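Das Haus in Mallton

Am Donnerstag nach der Beerdigung fuhr Treasa mit dem Bus nach Mallton. Die Fahrt dauerte länger als früher, weil die Brücke bei Seltov nur einspurig befahrbar war. Sie hatte den Schlüssel in der Manteltasche und fasste ihn unterwegs mehrmals an.

Niamh Keogh von nebenan stand schon am Zaun.

»Die Heizung ist aus«, sagte sie. »Ich habe mich nicht getraut, sie anzustellen.«

»Macht nichts«, sagte Treasa.

Im Flur roch es nach Bohnerwachs. Auf der Kommode lag die Post, obenauf ein Brief der Gaswerke an Teresa Moriarty. So hatte man den Namen ihrer Tante immer geschrieben, und die Tante hatte es irgendwann aufgegeben, sich zu beschweren. Dass ihre Nichte auf denselben Namen getauft wurde, nur richtig geschrieben, hatte sie beim Taufessen durchgesetzt.

Treasa öffnete den Brief. 170 Euro Nachzahlung. Sie steckte ihn ein.

In der Küche setzte sie Wasser auf. Der Kessel brauchte lange. Im Schrank fand sie Tee, Zwieback und eine Blechdose mit Knöpfen, unter den Knöpfen einen gefalteten Zettel. »Thijs Prins, 8 Uhr, Anleger«, stand darauf, in der Schrift der Tante, aber schräger und jünger. Kein Datum.

Sie ging damit zum Zaun zurück.

»Wer war Thijs Prins?«

Niamh Keogh wischte sich die Hände an der Schürze ab. »Der hat bei Lynch die Boote gestrichen. Einen Sommer lang.«

»Und dann?«

»Dann war der Sommer vorbei. Er ist mit der Fähre um zehn nach acht gefahren. Deine Tante kam um halb neun zurück und hat die Treppe geputzt. Das weiß ich noch, weil sie die sonst nur samstags geputzt hat.«

»War sie am Anleger?«

»Gefragt habe ich nie.«

Treasa goss den Tee auf und stellte zwei Tassen hin, aus Gewohnheit. Eine brachte sie hinüber. Sie tranken im Stehen, jede auf ihrer Seite des Zauns, und sprachen über den Makler, der am Nachmittag kommen sollte. Den Zettel legte sie danach wieder unter die Knöpfe. Die Dose nahm sie mit.

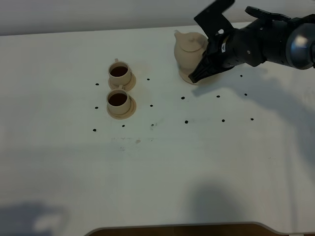
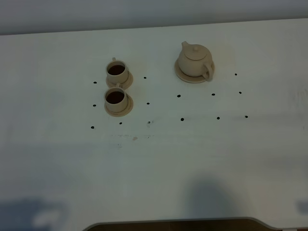
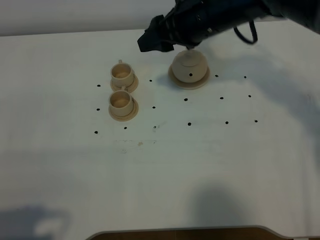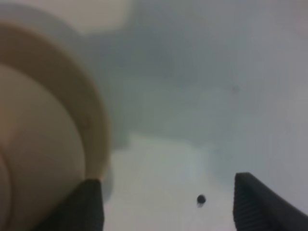

Nhàn Tăng
Autorin, Redaktion Kurzprosa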